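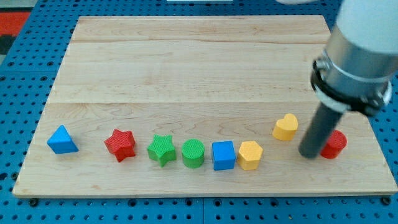

Lahtinen Block Handling Comparison: Data Card

Maintainer: Venla Kallio
Released: 25 November 2021
Version: 1.1

Summary

The Lahtinen set records trials in which two end effectors, the Stalero and the Ferkine, were tried on the same arm with the same set of blocks. It was collected to help laboratories choose an end effector for light, soft-surfaced objects. The set holds 582 trials in total.

Setup

All trials were carried out on a wooden board laid over a perforated table. The arm was mounted at one side and was not moved between sessions. The Stalero is a single rounded rod, used for pushing and nudging. The Ferkine is a two-finger parallel gripper, used for picking and placing. Both were driven by the Plener controller with the same speed limits.

Objects

The eight blocks are matte, finely textured and close to one another in height. They comprise two stars, two cylinders, a cube, a triangular prism, a hexagonal prism and a heart, in blue, red, green and yellow. Each trial begins with the blocks spread in a loose row near the front of the board. Exact spacing was left to the operator.

Contents

trials/ one folder per trial, with camera images, joint positions and the operator's log
calibration/ camera and arm calibration for each end effector
splits/ 300 trials for training, 200 for validation and 82 for testing
labels.csv end effector, target block, instruction and outcome

Outcomes were entered by the operator and checked by a second reader. Where the two disagreed, the trial is marked "unclear" and should be left out of success rates.

Known limitations

The arm hides part of the right side of the board in many images. Lighting was not varied. Force readings are not included, and contact with the Stalero must be inferred from the motion of the block. Results for the two end effectors should be compared only on pushing tasks, as picking was attempted with the Ferkine alone.

Planned changes

A corrected calibration file for the Ferkine is due in December. Trial numbers will not change.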